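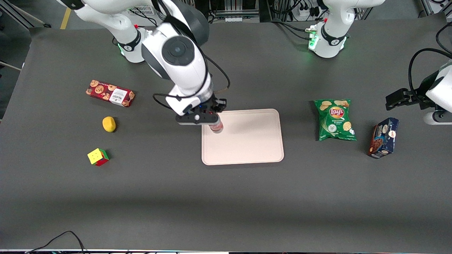

Serpil Yazıcı wrote:
I don't agree with the first post. A slim can of tonic is more expensive per litre than a big bottle, yes, but the big bottle is flat on the second evening and I pour half of it in the sink. For one person living alone the small size is cheaper in the end.

Nevzat Aydoğan wrote:
It depends how you close it. I press the air out, turn the cap hard and keep the bottle in the fridge door. After 3 days it is still good enough for me.

Serpil Yazıcı wrote:
Pressing the air out makes it worse, Nevzat. The gas leaves the drink to fill the space, and the soft bottle lets it do so. Please try one bottle pressed and one not pressed.

Duygu Yalçınkaya wrote:
I have tried this in June with two bottles of Grelard lemon. The pressed one was weaker, but the difference was small. Cold matters much more. My kitchen is warm and anything left on the worktop is finished by the morning.

Nevzat Aydoğan wrote:
Then I will keep my habit, a small difference does not disturb me. Does anybody know if Öztürkmen still sells the half-litre size? In our shop I find only the large one.

Ertuğrul Coşkun wrote:
They had it last week in the Drendberg branch, on the lowest shelf beside the mineral water. I would still buy cans. They are also easier to carry up the stairs.

Serpil Yazıcı wrote:
Thank you Ertuğrul. I will look there too, for guests.

Filed under: Kitchen & Pantry > Drinks > Storage

Contact us | © Ullov Household Forum | Back to top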